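Brullivari Government Adopts New Rules on Paid Outside Advisers

BRULLIVARI, March. The Government of Brullivari has adopted a regulation on the appointment, payment and disclosure of outside advisers to its ministries. The regulation replaces the temporary order under which advisory contracts have been issued by each ministry separately.

Under the new rules, an adviser may be appointed for a term of up to 11 months. A contract may be extended once, by written decision of the minister concerned. A contract that is not extended ends on its last day without further notice, and the ministry must record the end of the appointment in the public register.

The regulation covers all 17 bodies of central government, including the tax office and the land registry. It does not cover legal counsel retained for a single court case, interpreters, or staff seconded by partner governments. Elected members of the assembly may not hold a paid advisory contract while in office.

Each ministry must publish the following for every appointment: the name of the adviser, the subject of the work, the fee, the source of the funds, and the start and end of the term. Fees paid by a foreign donor must be listed in the same way as fees paid from the state budget. Written advice will be published 100 days after delivery unless the Ministry of Justice approves an exemption.

The draft was prepared by the Ministry of Public Administration with technical input from the Zanik Institute, which reviewed the existing contracts and found that ministries used different definitions of advisory work. Some treated it as procurement and others as employment. The regulation sets a single definition and assigns the contracts to the civil service code.

Two regional administrations, Cilley and Mahmoud, asked to be included during the consultation period. They will apply the same rules to advisers paid from regional funds. Other regions may join by decision of the regional assembly. Advisers already under contract will keep their current terms until those contracts end.

Ministries must send their first full list of appointments to the Ministry of Public Administration before the next budget is submitted. The text of the regulation and the standard contract form are available from the ministry's press office and from the regional offices in Cilley and Mahmoud.

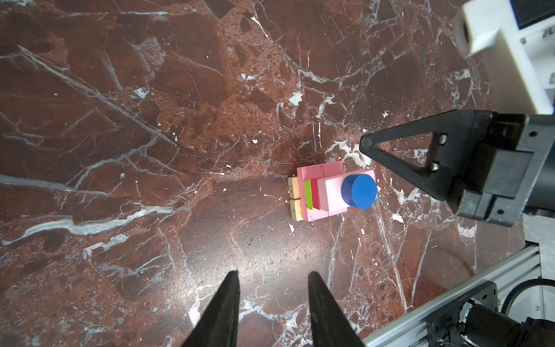
The public register has a base record for each ministry, and all later entries are attached to that record. An appointment cannot be entered until the base record is complete, and an extension cannot be entered without an appointment. The order is that of the toy blocks on the marble tabletop, where a flat pink block at the bottom serves as the platform for the other pieces. If a base record is withdrawn for correction, the entries that depend on it are suspended until it is restored. Questions about register access should be sent to the press office of the Ministry of Public Administration, Brullivari.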